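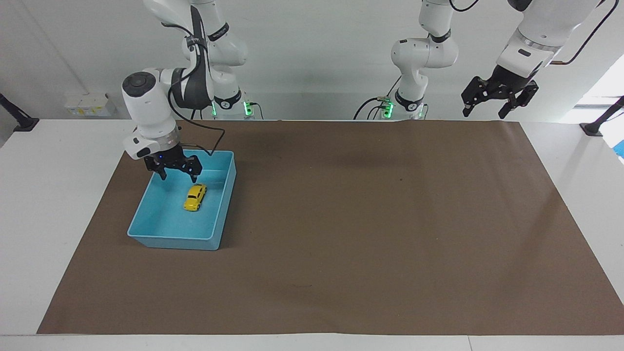
Cell 5: grippers, cables and a new mat

The two-arm cell was down for most of Wednesday for its regular service. Garnet Gosselin did the mechanical work and Demetrio Montes redid the calibration.

The right arm had been closing late on small parts. The cause was a worn finger pad, and both pads on that gripper were replaced with the Sorkel type already used on the left. The flange screws were checked at the same time and two were retightened. Please do not mix old and new pads on one gripper - the grip offset changes and the pick height has to be taught again.

The cable loop on the right arm now has more slack. It was pulling at the wrist at full reach. If you move the arm by hand, check that the loop clears the bin rim before you start a run.

The brown paper on the table has been replaced and should be changed when it tears or lifts. A wrinkle under the bin is enough to tilt it, so smooth the paper outward from the center first.

Speed is limited to 80 percent until Demetrio has logged 1360 picks without a fault. The count restarts after any stop. Report faults in the Fehr log with the arm, the part and the time of day. Spare pads are in drawer 8.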